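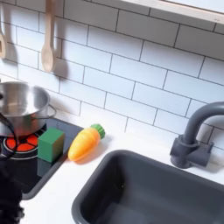

The play kitchen at Flisthorpe, with pot, block and carrot in their places

Setting up the carrot task: a guide for new club members

By the end of this page you should have a robot arm that can pick up a toy carrot and put it in a pot. Your parents will ask what you did at robotics club. Good luck with that.

You will need the play kitchen, the club arm, the green block, the carrot and a laptop with more than 6 per cent battery. Check the laptop first. Everyone checks it last.

1. Put the pot on the burner. The glow is only a graphic, so you can stop asking whether it's safe.

2. Stand the green block on the black hob panel, to the right of the pot. It is a distractor. The arm has to learn to leave it alone, and so do you.

3. Lay the carrot on the white worktop beside the block, at a slant, leaves towards the tiles. Move it a little between runs. If it always lies in the same spot, the arm will learn the spot and know nothing whatever about carrots. Last year's team, Brivier, found this out in front of the Bellstead judges.

4. Keep the carrot out of the sink for now. The sink is level two.

5. Home the arm, then load the Muli settings file. Leave the speed at 300. The box will accept 2077, and the dent in the old saucepan is what happens next.

6. Drive the arm by hand to the carrot, close the gripper round the thick end, lift, and clear the rim of the pot before you go across. Most first attempts meet the rim. Let go over the middle and press save.

7. Do it again. Our last set had 798 runs in it, and Princess Castillo recorded most of them while eating crisps with her other hand. Please don't copy the crisps.

If the gripper closes on thin air, the carrot has probably rolled. Delete the run and reset. Don't nudge it back halfway through, or you will be teaching the arm to wait for help.

Put the carrot back in the tub when you finish. We only have the one.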